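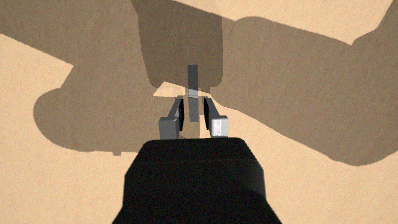

Njoroge Muriithi wrote in to say I was wrong about the library fines, and that if people can't bring a book back on time they can pay up like he always has. Fair enough. He was polite about it, which is more than I can say for the rest of the inbox.

But I still think he's wrong, so let's go again.

Quick recap for anyone who missed the last one. Rarkwood library stopped charging for late books in April. No fines, no letters with red on them. You keep a book too long, you can't borrow another till it's back. That's the whole scheme. Gedell, up the road, kept its fines and put them up. So we have two towns, one bus route, two completely different ideas of what a library is for.

Njoroge's point, and he made it over two pages, is that a fine is a promise with a price on it. Take away the price and the promise goes soft. I see that. I was brought up on it. My mother marched me down to the desk with 20p in my fist more than once and I can still feel the heat in my face.

And that's my trouble with it. I remember the shame. I don't remember the book.

Who does a fine work on? Somebody with a car and a calendar and a bit of money in their pocket. They pay it, shrug, carry on. Call it rent. Then there's the family with four kids' picture books under the sofa and a bill that has crept up to nine quid. They don't pay. They don't bring the books back either. They just stop coming. You've lost the books AND the readers, and the child learns that the library is one more place that's cross with them.

I put some questions to Rarkwood and got a proper answer, which was nice. Before the change there were 1,425 cards blocked over money owed. Most for less than the price of a sandwich. Since the change, 287 of those people have been back through the door. Some brought books with them, a few dating from before the refit. One came in a Brolley carrier bag with a note saying sorry, no name on it.

Is 287 a lot? Depends how you look at it. Njoroge will say it leaves over a thousand who haven't bothered. I say it's 287 people borrowing books who wernt. 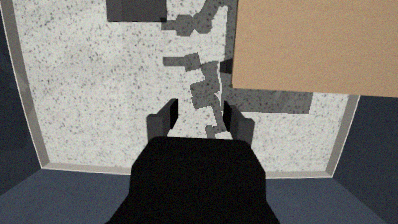 The table by the window, mid-morning.

Money next, because somebody always brings it up. Yes, fines bring in cash. Gedell told its council £300 a month, before you take off the cost of posting the letters and the time spent arguing at the desk about whether the drop box was full. Rarkwood was getting £200. I'm not going to pretend that is nothing. It's a shelf of new children's books, over a few months. If you want to be angry about library money though, be angry about the opening hours, be angry about the roof. Late fees were never going to mend the roof.

What about the waiting list? This is the bit where I wobble. There's a crime series everyone round here is mad for, the Kuroda books, and I waited nine weeks for the third one while some person sat on it. I was livid. I'd have fined them myself, happily, and in coins.

But the fine was still running back when I waited for the second one, and that took eight weeks. So.

I do think reserved books are different and I'd be open to something there. A shorter loan. A phone call, even – an actual human voice saying someone's waiting for this, could you pop it in. I reckon a call like that would shift more books than any letter. People aren't wicked, mostly they are tired and the book is in the other bag.

Njoroge ends by asking what we teach children if there's no penalty. I've thought about it on and off all week. There is a penalty – you can't take another book out. For a kid halfway through a series thats a pretty stiff sentence. It's also the right size and it falls on everybody the same, rich or skint, which a fine never has.

He also says he'd be willing to have the argument in person, over a tea. Yes please. Rarkwood or Gedell, his pick. If it's Gedell I'll need to slip in with my scarf up, as I've just found one of theirs behind the radiator and I don't like to think what it comes to.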